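Sprechnotizen zum Vortrag »Zwei Arme, ein Tisch, ein Planer«
Stand Juni, Fassung für 40-Minuten-Slot, Fragen am Ende

Begrüßung

Erst mal ankommen lassen, Wasser hinstellen, Mikro prüfen. Dann: Schönen guten Nachmittag Ihnen allen, und danke, dass Sie nach dem Mittagessen tatsächlich noch den Weg in einen Vortrag über Bewegungsplanung gefunden haben, das weiß ich wirklich zu schätzen. Ich arbeite bei Loltero an der Software, die zwei Roboterarme über einem gemeinsamen Tisch aneinander vorbeibringt, und ich verspreche Ihnen, dass höchstens zwei Formeln vorkommen (eine davon kennen Sie aus der Schule).

Kurz fragen, wer schon einmal mit zwei Armen gearbeitet hat. Hände abwarten, freundlich nicken. Wer sich meldet, darf später gern widersprechen.

Worum es geht

Unser Planer heißt Trirell. Er nimmt eine Aufgabe entgegen, also etwa »bring dieses Teil in jenes Zielfeld«, und liefert für beide Arme zusammen eine Bahn mit Zeitstempeln. Das »zusammen« bitte betonen, daran hängt der ganze Vortrag! Früher haben wir für jeden Arm einzeln geplant und danach eine Sperre darübergelegt: Wer zuerst im gemeinsamen Bereich war, durfte bleiben, der andere wartete. Das war sicher und es war leicht zu erklären, aber wir haben den Armen damit sehr viel beim Warten zugesehen.

Dann die Anekdote mit der Ampel. (Nur wenn die Stimmung passt, sonst weglassen.) Eine Sperre ist wie eine Baustellenampel auf dem Land, Sie stehen bei Rot, weit und breit kommt nichts, und Sie stehen trotzdem.

Folie mit dem Ablauf. Langsam durchgehen:

Wahrnehmung liefert Lagen der Teile im Tischkoordinatensystem.
Aufgabenschicht entscheidet, welcher Arm was übernimmt.
Trirell sucht die gemeinsame Bahn.
Regler fährt sie ab und meldet Abweichungen zurück.

Hier eine Pause machen und auf Zwischenfragen warten. Meistens kommt jetzt die nach dem Tischkoordinatensystem, also gleich beantworten: Alles wird auf die Lochplatte bezogen, auch die Basen der beiden Arme. Wenn jemand die Platte versetzt, wird neu eingemessen, und zwar vor dem ersten Lauf und ganz ohne Diskussion.

Die Simulation

Bevor irgendetwas auf echter Hardware läuft, läuft es bei uns in Geditz. So heißt unsere Simulationsumgebung, und ich gebe zu, dass ich an ihr hänge, weil ich einen halben Winter in ihre Kollisionsprüfung gesteckt habe. Das blaue Quadrat auf der Platte ist das Zielfeld. Es ist reine Anzeige für uns Menschen, die Physik weiß nichts davon, und der Planer bekommt es als vier Eckpunkte mit einer Toleranz.

Nächste zwei Folien zügig, das Publikum schaut ohnehin erst einmal selbst. 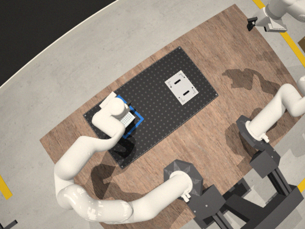
Dieselbe Zelle in Geditz, zwei Ansichten

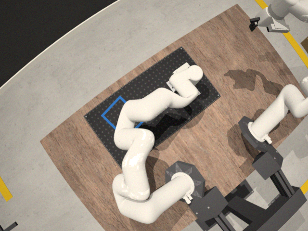

Gut, dann zu dem Teil, der uns die meiste Arbeit gemacht hat, nämlich zur Suche selbst. Zwei Arme gemeinsam zu planen heißt, dass sich die Dimensionen addieren, und jeder, der einmal einen stichprobenbasierten Planer in so einem Raum losgeschickt hat, kennt das Gefühl, wenn der Lüfter angeht und sonst nichts passiert. Wir gehen deshalb in zwei Stufen vor. Zuerst sucht jeder Arm für sich mehrere Kandidatenbahnen, absichtlich verschiedene, auch umständliche. Danach werden nur noch Paare verglichen und zeitlich gegeneinander verschoben, bis der Abstand überall groß genug ist.

Den Abstand bitte nicht als festen Wert verkaufen! Er hängt bei uns von der Geschwindigkeit ab: Wo beide Arme langsam fahren, dürfen sie enger aneinander vorbei, wo einer schnell unterwegs ist, wächst die Hülle um seine Glieder mit. Das klingt selbstverständlich, wir haben es in der ersten Version aber anders gemacht, mit einer einzigen dicken Hülle für alles, und damit waren etliche Aufgaben schlicht unlösbar, obwohl man mit bloßem Auge eine Lösung sah.

Zahlenfolie. In Ruhe vorlesen, die hinteren Reihen sehen die Schrift nicht:

Unsere Testsammlung umfasst 774 Aufgaben. Mit der alten Sperre blieben 279 davon ohne gültige Bahn innerhalb der Zeitgrenze. Mit Trirell sind es 23.

Einen Moment stehen lassen. Dann ehrlich dazusagen, dass diese Zahlen aus der Simulation stammen und dass »gültige Bahn« nur heißt, dass die Prüfung keinen Kontakt zwischen den Armen und keinen mit dem Tisch findet. Ob der Griff hält, ist eine andere Frage und gehört in einen anderen Vortrag.

Die verbliebenen 23 haben wir uns einzeln angesehen. Der größte Teil sind Aufgaben, bei denen der Ellbogen des einen Arms genau dort parken müsste, wo der andere hindurch will. Da hilft kein zeitliches Verschieben, da müsste der Arm seine Haltung wechseln, und das beherrscht die zweite Stufe bisher nicht. Wir arbeiten daran, und ich bin vorsichtig zuversichtlich.

Werkzeuge drumherum

Nouri erwähnen, das vergesse ich sonst immer. Nouri ist unser Abspielwerkzeug: Es nimmt ein Protokoll aus einem Lauf und spielt es in Geditz noch einmal ab, Schritt für Schritt, vorwärts und rückwärts. Seit wir das haben, sind die Besprechungen über fehlgeschlagene Läufe deutlich freundlicher geworden, man streitet weniger über Erinnerungen. Wer zu Hause so etwas noch nicht hat, sollte damit anfangen, noch vor dem schöneren Planer.

Falls Zeit bleibt, die Vorführung: Protokoll laden, zum Zeitpunkt der kleinsten Distanz springen, Hüllen einblenden. Wenn das WLAN streikt, auf die lokale Kopie ausweichen (liegt auf dem Desktop, Ordner »vortrag«).

Zwei Dinge, die wir heute anders machen würden. Wir hätten erstens die Protokolle von Anfang an mit der Version des Zellenmodells versehen müssen. Ein paar frühe Läufe passen zu keinem Modell mehr, das wir noch haben, und das tut mir bis heute ein bisschen weh. Und zweitens hätten wir die Zeitgrenze der Suche früher nach außen sichtbar machen sollen, denn in der Aufgabenschicht sah »keine Lösung gefunden« lange genauso aus wie »keine Zeit mehr«.

Schluss und Fragen

Danke sagen, auch an die Technik. Hinweis auf den Tisch im Foyer, dort steht der Rechner mit Geditz bis 17 Uhr, und wer mag, darf selbst Aufgaben hineinwerfen.

Wahrscheinliche Fragen:

Läuft das auch mit drei Armen? Grundsätzlich ja, die Paarvergleiche nehmen zu, ausprobiert haben wir es noch nicht.

Was passiert bei einer Abweichung mitten in der Bahn? Beide Arme bremsen auf ihrer jeweiligen Bahn ab, dann wird vom Stillstand aus neu geplant.

Gibt es den Code? Nouri ja, auf Anfrage per Mail. Trirell im Moment noch nicht.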